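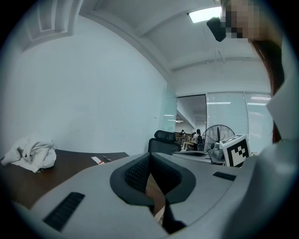 Julthorpe office

**Zivutora Poetry Quarterly**
**Minutes of the Editorial Board**
August 2, 2000

The meeting was called to order at 4:05 p.m. with a quorum present. The minutes of the previous meeting were approved with one correction: under Item 3, "sestina" should read "sequence."

**1. Fall issue**

The managing editor reported that 364 poems were received during the reading period and that first readings are complete. Of these, 61 have been passed to the full Board. Second readings are to be returned in writing before the next meeting. Readers were reminded to mark each poem yes, no, or discuss, and to leave longer remarks on a separate sheet so that they are not mailed back to the poet by mistake.

The Board discussed the large share of long poems in the second group. It was agreed that no poem should be declined on length alone, but that anything over four printed pages needs two yes marks to go forward. The editors will also ask the author of the harbor poem whether sections two and five may be printed without the rest. If the author declines, the poem will be considered whole.

A question was raised about line breaks in submissions sent by e-mail. Several poems arrived with their lines run together, and in two cases the stanza breaks could not be recovered. The Board agreed to request paper copies of any accepted poem before typesetting.

**2. Chapbook series**

Proofs of the Brusari chapbook have come back from Reisinger Printing. The book runs to 16 pages, saddle-stitched, as planned. The title page carries the old series address and must be corrected. The poet has asked for a wider left margin throughout so that the hanging indents do not crowd the fold. Reisinger has stated that this can be done without a change in price if corrected pages reach them within ten days.

Moved and seconded to print 100 copies in the first run. Carried.

The Board did not reach a decision on a second chapbook. Two manuscripts remain under review, one of prose poems and one in rhymed quatrains. The matter was held over.

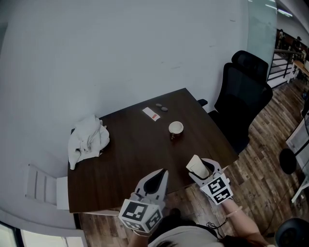
The subject for the fall writing workshop was taken up next. Past workshops have used a line from a published poem as the starting point, and the evaluation sheets show that many people felt bound to imitate it. The Board favored a plain set of objects with no text attached. Suggested for the first evening were a crumpled white garment left on a dark brown table and two small gray stones lying close together, with the instruction that the poem may name only one of these and must leave the rest to be felt. The second evening will turn to revision, and each person will be asked to bring a draft cut by at least a third. Moved and seconded to adopt this plan. Carried.

**4. November reading**

The reading will be held at the Julthorpe Public Library. The meeting room has been reserved, and the library has waived its fee on condition that the event is free to the public. Four poets will be invited, each to read for no more than fifteen minutes. The Board reviewed last year's program, which ran long and left no time for the open microphone.

It was proposed that poets be asked to read without introductory remarks. 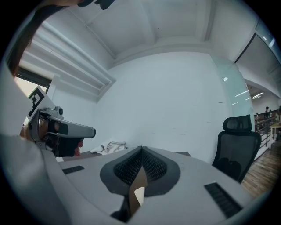
One member objected that a few words before a poem are part of hearing it, especially where a title will not be caught the first time, and asked that the matter be left to each reader within the time allowed. After discussion the proposal was amended to read that remarks are permitted and count toward the fifteen minutes. Carried as amended, with one abstention.

The printed program will list the titles of all poems to be read. Titles are due from the poets two weeks in advance.

**5. Other business**

Contributors' copies of the spring issue have been mailed. Three were returned as undeliverable and will be held at the office.

A letter was received concerning an error in the spring issue, in which the final couplet of a sonnet was carried over to the next page beneath another poet's name. The Board regrets the error. A correction will appear in the fall issue and the sonnet will be reprinted in full.

The exchange subscription list was tabled.

The meeting was adjourned at 5:50 p.m.

**Action items**

- Corrected chapbook pages to Reisinger: managing editor
- Letters of invitation for the November reading: Chair
- Workshop notice for the fall issue: secretary
- Letter to the author of the harbor poem: poetry editors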